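Key fob care: battery, case and where to keep it

A remote fob usually gives some warning before its battery quits. The working range shortens first, then the buttons need a second press. Replace the cell at that stage.

Check the cell type in the owner's manual before opening the case. Work on a flat, clear surface with good light. Find the seam between the two halves and use a plastic pry tool at the notch, if there is one. A steel screwdriver will mark a glossy shell. Note which side of the old cell faces up, slide it out, and hold the new one by its edges. Skin oil on the contacts raises resistance.

Close the halves by hand until the seam is even all the way along. Test lock and unlock from around 100 feet, then test the trunk release.

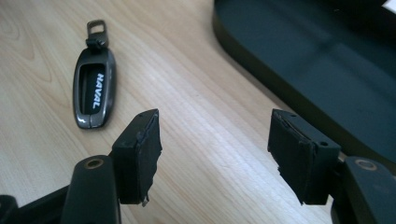 Can a key fob be cleaned with household spray?
Use a cloth barely dampened with water and a drop of dish soap, and keep sprays off the shell. Liquid applied directly can run into the seam and reach the circuit board.

Dry the fob with a second cloth. For grit around the buttons, use a soft toothbrush, dry.

Storage: keep the fob out of direct sun and at least 8 inches from a wireless charging pad. A shallow tray near the door works well. The Paiva 108 has a felt liner and does not scratch metal trim. Keep spare cells in their original blister pack, away from children, and tape both faces of the old one before taking it to a battery drop-off.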